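Speaker notes - Keeping Hands in Practice
Hamness regional meeting, 8/11/18
Speaker: Consuelo Carrillo
Slot is 21 minutes. Leave 10 for questions.

Opening
Thank Emiliano Escobedo for the invitation and for sorting out the room change.
Say where I work. Twelve years teaching evening sewing and upholstery classes at the Bermúdez center, before that in the cutting room at Trultex.
The talk is on how adults keep up a hand skill when they only get to use it now and then. Most of my examples are from upholstery. I think they carry over.

Slide 2 - The gap problem
Our course stops in December and picks up again in late January. Every year the same people come back slower.
They remember the names of the stitches and the order of the steps. What goes is tension. They pull too hard, the cloth puckers, they cut it out and start over.
Tell the story of the wing chair. Student did the first arm before the break and the second arm after. Put the two side by side and a stranger could tell.
Pause here, people usually want to say something.

Slide 3 - What we tried
Sent everyone home with a practice kit. Curved needle, waxed thread, a block of foam with cloth stapled over it. Kits came from Inel, a small supplier in town.
Asked for ten minutes a day. Nobody in the first group kept a log, so I can't say much about that group.
Second group got a card to fill in. We had 115 cards back over the years. Cost of the kits was 900 dollars, paid out of the materials budget.
Don't read out the table. Point to the bottom row and move on.

Slide 4 - What the cards said
Short sessions got done. Long ones were put off to the weekend and then skipped.
Students who left the block out on a table used it. Students who put it in a drawer did not.
Several wrote that the first few stitches were bad each time and then settled. I now tell people to expect this, and to throw those stitches away.
Mention thread - cheap thread frays and people blame their hands.

Slide 5 - Watching
Escobedo will ask about video. My answer is that it helps once a person has already tried the stitch. Before that they watch the needle and miss what the other hand is doing.
Have them watch once, sew, then watch again.
Slow it down for the knot only.

Slide 6 - Going back in
First class after a break, no real furniture. Everyone sews on the block for half an hour, me too.
Check posture and light before checking stitches. Lamps come from the left for right-handed people.
After that they go back to their own piece - and they start on a hidden seam.
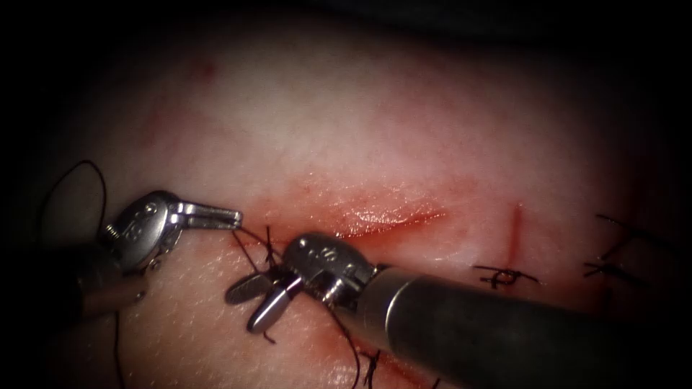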